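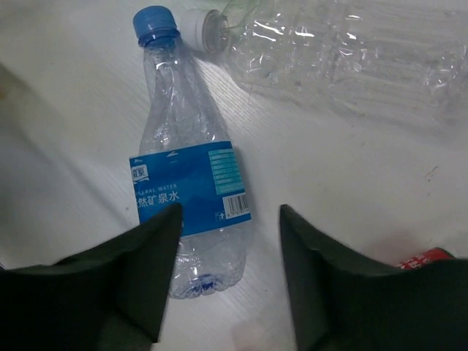
亚的斯亚贝巴，八月

Grutinen 台面净水器用了四个月，写一篇记录。机器是从国内托人带过来的，买的时候 794 元，不含备用滤芯，不含运费。没有人赞助。

先交代用水条件，不然后面说的都没有参照。我住在 Woldegiorgis 公寓楼的五层，自来水不是全天有，楼顶有水箱，停水的时候走水箱，来水的时候由物业开泵往上打。水箱多久洗一次我问过两回，得到的答案不一样。水质偏硬，烧水壶用不到两周壶底就是一层白的，雨季里头一段水会发浑，放一会儿有沉淀。刷牙用自来水没出过问题，喝的话，本地同事也大多喝桶装或瓶装。

我以前喝瓶装水。楼下小店整箱送上来，给一点跑腿费，很方便。年初整理账目，把买水的收据加了一遍，去年一年折合人民币 2,381 元，里面包括跑腿费，也包括来客人时多买的那些。这个数比我以为的高。另外就是瓶子。厨房角落里常年有一个袋子装空瓶，收瓶子的人星期二来，错过一次就要多放一个星期。家里小，这件事比花钱更烦。

所以决定换净水器。

**为什么选台面式**

租的房子，不能在台面上打孔，房东也不同意改水管，台下的反渗透机器一开始就排除了。反渗透还有一个麻烦，要有稳定水压，要排废水，这里停水的日子多，机器基本上会闲着。

剩下两类，一类是滤水壶，一类是台面式的带水箱的净水器。滤水壶我用过，Zarnon 的，两年前从同事手里接过来的，壶身没问题，主要是滤芯小，换得勤，而且慢，装满一壶去忙别的，回来还没滤完。一个人喝勉强够，做饭再用就跟不上。

Grutinen 这款是带水箱的，上水箱加自来水，下水箱出净水，中间装滤芯，靠一个小电泵推水。和它差不多的还有 Grenance 的一款，外形更好看，水箱是玻璃的，我嫌重，又要装箱托运，没敢买。曾宝山家里用的就是 Grenance，我在后面会提几句对比。

**开箱和安装**

箱子里有主机、上下水箱、一支滤芯、一个电源适配器、一条备用密封圈、一本说明书。说明书中英文都有，英文部分翻译得比较生硬，有一处把"浸泡"写成了"淹没"，不影响理解。

安装不需要工具。滤芯拆掉塑封，按说明书泡水，再拧进中间的卡口。卡口有个小问题，拧到底没有明显的到位感，我第一次以为拧紧了，实际差一点，结果水从滤芯旁边绕过去，滤得特别快，水的味道也没变化。后来拆下来重新拧，听到一声很轻的响才算到位。如果你觉得它出水快得不正常，先检查这个。

头几箱水要倒掉。说明书上写三箱，我倒了五箱，前面几箱有细小的黑色颗粒，是活性炭粉末，到第四箱看不到了。倒掉的水拿去拖地。

电源适配器是国标插头，这边用的插座要转接。我用的是一个旧转换头，有点松，后来换了一个紧的。适配器本身支持宽电压，这边电压不稳，晚上灯会暗一下，机器没受影响。

**出水速度**

满箱滤完的时间，够我洗一个锅、两个碗，再把菜切了。比 Zarnon 的壶快得多。泵有声音，像鱼缸的气泵，关上厨房门在客厅听不到。晚上起来接水会觉得响，所以我习惯睡前先把下水箱滤满。

出水口离台面的高度只够放普通水杯，稍高的保温杯要斜着接，烧水壶放不进去。我现在的做法是把下水箱整个提出来往壶里倒。下水箱有提手，提手内侧有一道合模线，没有打磨过，满水的时候提着有点硌手。自己用砂纸磨了一下就好了。

水箱容量对两个人日常喝水加煮饭来说，一天加三次左右。来客人的时候要有人盯着加水。

**水的味道**

自来水在这里主要有两种味道，一种是消毒剂的味道，刚来水那天最重；一种是水箱水放久了的闷味。过了滤芯之后，消毒剂的味道基本闻不到，闷味减轻，但没有完全去掉，冷水直接喝还能喝出来一点，烧开以后就没有了。

请了几个人来喝，没有说哪杯是哪杯。瓶装水、滤过的自来水、滤过再烧开放凉的自来水，各倒一杯。Tiruwork Adugna 三杯里一口就挑出了没烧的那杯，她说有塑料味，我怀疑是新水箱的味道，那时候机器刚用第二个星期。曾宝山认为烧开放凉的那杯最好喝，他喝水本来就只喝开水，参考价值有限。Sumeya Ambaye 觉得三杯没有区别。

一个月以后塑料味没有了，我自己再喝，烧过的和瓶装的分不出来。

泡茶有差别。从国内带来的绿茶，用瓶装水泡颜色清一点，用这个水泡颜色偏深，放久了表面会有一层薄膜，和以前用自来水泡的情况一样，程度轻一些。咖啡没喝出差别，本地的咖啡味道重，用什么水都盖得住。

**水垢**

很多人买净水器是冲着水垢去的，单独说一下。这款滤芯里有离子交换树脂，包装上写了可以降低硬度。新滤芯头一个月确实明显，烧水壶壶底很干净。第二个月开始又有一点白，第三个月已经和不用的时候差得不多，大概慢了一倍的时间才结起来。

也就是说，树脂部分比活性炭部分先失效。硬水地区用这类滤芯，水垢这一项不能按标称寿命来算。我现在还是每个月用白醋煮一次壶，以前是两个星期一次。

如果你的主要目的是不要水垢，这款不合适，要么上反渗透，要么继续买水。

**滤芯寿命和费用**

滤芯标称可以过滤 1,000 升。机器上有一个计数的指示灯，绿色、黄色、红色三档。我看了一下它的逻辑，是按泵运行的时间累计的，和水质没有关系，所以滤清水和滤浑水在它眼里是一样的。

我的第一支滤芯没有撑到红灯。第三个月末进入雨季，有几天水特别浑，那几天之后出水明显变慢，泵的声音也变闷了，灯还是黄的。我把滤芯拆下来看，进水那一端的棉已经是土色。用反方向的水冲了一下，恢复了一点，过了一个星期又慢下去，最后提前换了。

换第二支之前我加了一道自己的步骤：自来水先接到一个大盆里，静置一晚，第二天舀上面的水加进机器，盆底那层倒掉。麻烦一点，但是到现在第二支滤芯的速度没有变化。Tsegereda Gebreyes 家里一直这么做，她家没有净水器，沉淀过的水拿来煮。她还建议我在盆口盖一块细布，我照做了，主要是挡灰。

费用这边不好给一个准确的数，因为滤芯要从国内带，运费看是谁带、有没有行李额。按我自己的情况，机器加上一年的滤芯，比去年买水的钱少，少得不算多。第二年开始不用再买机器，差距会大一些。如果滤芯要走快递国际件，那基本上省不下钱，可以不用往下看了。

本地买不买得到滤芯，我跑过两个商场和一条卖卫浴的街，没有这个牌子。有一家店里有尺寸接近的，卡口对不上。店主 Tsegereda Gashaw 人很好，让我把旧滤芯放在她那里，她下次进货时问一问，到现在还没有消息。

**停电的时候**

泵要用电，停电就不出水了。下水箱里已经滤好的可以直接倒，这一点比管道机好。我试过停电时让水自己往下渗，会渗，非常慢，一个晚上积不了一杯。

这里停电多数在傍晚，正好是做饭的时间。我的办法还是提前滤满，另外厨房里常备四瓶瓶装水。所以瓶装水没有完全停，只是从整箱买变成零着买。装空瓶的袋子撤掉了，换成一个小桶，放在厨房门后面，满了再带下楼。

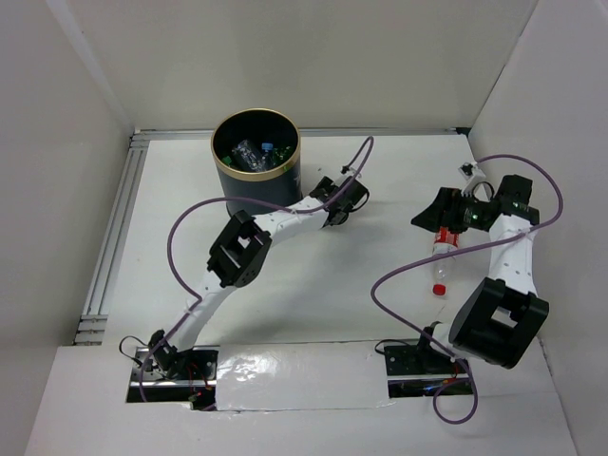
深色圆桶，桶口一圈金边

说到桶，顺便写两句，换净水器的时候我连带着把厨房的垃圾也重新分了一遍。以前瓶子单独一袋，厨余一袋，其他一袋，三个袋子都挂在柜门把手上，开柜门要先把袋子拨开。现在瓶子少了，和纸盒放一起，厨余放带盖的，其余的出门带走。圆桶比方桶好洗，里面没有死角，缺点是靠墙放会浪费一点地方。没有盖的桶只能装干的东西，这里天气凉快还好，湿的东西放一夜照样有小飞虫。空瓶子放进去之前先拧开盖子压扁，再把盖子拧回去，不然装不了几个就满了。

这部分和净水器关系不大，想换水的人多半也在为瓶子发愁，所以写在这里。

**清洗**

说明书要求每周清洗水箱。上水箱开口大，手伸得进去，海绵擦一圈就行。下水箱开口是长条形的，里面有一道挡板，挡板后面的角手指够不到，要用奶瓶刷。我有一次出门十天，回来下水箱挡板后面摸着发滑，用小苏打泡了半天才洗干净。从那以后出门前都把水箱倒空，拆开晾着，滤芯用保鲜袋包好放冰箱冷藏。

滤芯可不可以放冰箱，我发信问过客服，客服回复可以冷藏，不能冷冻，恢复使用前再倒掉两箱水。回复用了三天，时差加上周末，可以接受。

密封圈到现在没有老化，备用的那条还没拆。机身外壳是白色塑料，靠近灶台的一侧已经有点发黄，可能是油烟，擦不掉。建议离灶台远一点放。

**和 Grenance 的比较**

曾宝山那台我借用过一个周末，他出差，我去帮他浇花，顺便在他家做饭。几点印象：

- Grenance 的玻璃水箱没有塑料味，第一天用就没有。
- 玻璃水箱满水很重，我单手提不稳，给孩子或者老人用不太放心。
- 它的出水口高，烧水壶可以直接放在下面，这一点比 Grutinen 好很多。
- 泵的声音差不多。
- 滤芯更贵，而且是封闭式的，拆不开，堵了只能换。
- 计数也是按时间，红灯之后会锁住不出水，要换了滤芯才能复位。曾宝山为这个打过客服电话，没有办法绕过去。

最后一条对住在国内的人影响不大，网上买一支两天就到。对我们这种要等人带的，红灯就锁机比较难受。Grutinen 到红灯只是提醒，还能继续用，用不用自己判断。

**适合和不适合**

适合租房、不能改水管、自来水本身经过处理、主要想去掉味道和杂质的人。家里一到三口人比较合适，再多要不停加水。

不适合水源本身不可靠的地方。它没有杀菌功能，说明书里写得很清楚，只用于市政自来水。我住的地方走水箱，所以我喝的一律再烧开，只有洗菜和煮饭用滤过的冷水。有朋友住在城外，用井水，问我能不能买这个，我的意见是不要买，先把水送去化验。

也不适合怕麻烦的人。加水、静置、洗水箱、记着停电前滤满，这些事情加起来每天要花一些时间。Tiruwork 看我晚上端着盆接水，说她宁可打电话让楼下送一箱上来。这个选择也没什么问题，她家在一楼。

**四个月后的状态**

第二支滤芯用着，灯是绿的。机器没有漏过水，泵没有坏过。水箱上水位线的印字磨掉了一半，我用记号笔补了。底部四个胶脚掉了一个，粘回去了，又掉，现在垫了一片纸板。

下半年有人回国，我托他再带三支滤芯。下一次买如果 Grutinen 把出水口抬高，下水箱的挡板改成可拆的，我会继续买这个牌子。如果没改，可能会考虑 Grenance，前提是它把锁机取消。

打分的话，满分十分，水的味道给七分，水垢给四分，做工六分，清洗五分，总分六分。瓶装水那边的账我还在记，年底加出来再补到后面。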